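**4. Fault Report: Unplanned Contact Between Arms**

The cloth-handling trials were suspended on December 23, 2023, after the two arms made contact during trial 60. No one was injured. The right arm stopped on a joint overload error, and the left arm continued to drive against it until Clifford Cloutier pressed the emergency stop. The team then removed power from both arms and inspected the grippers before any further motion was allowed.

The contact was traced to the shared zone at the center of the bench. Each arm is controlled by its own program, and the Truver coordination script is meant to hold one arm outside the zone while the other is working in it. In the log for trial 60, the release message from the left arm was sent before its gripper had opened. The right arm therefore entered on a valid signal.
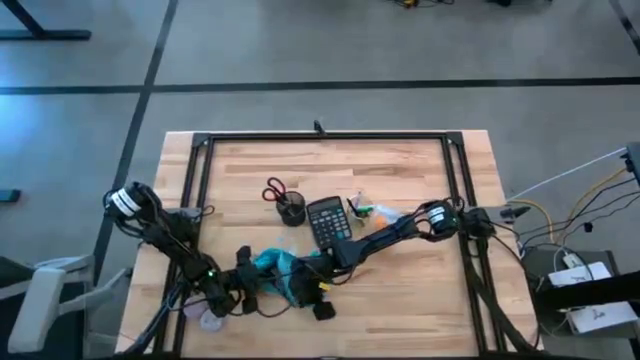 A review of the earlier logs found the same early release in 27 of the 59 completed trials. In those cases the cloth had been picked up nearer to one side, and the arms did not meet. The fault had been present from the start of the December trials and was hidden by the choice of starting positions.

Two changes were made. The release message is now sent only after the gripper reports that it is open and the arm has withdrawn from the zone. In addition, an overload error on either arm now stops both. The second change should have been part of the original safety plan, which treated the arms as separate machines. The Cliltthorpe laboratory rules require a joint stop for any shared workspace, and the team did not apply this rule correctly.

The revised script was first run at reduced speed with no cloth. Results of the repeated trials are given in Section 5.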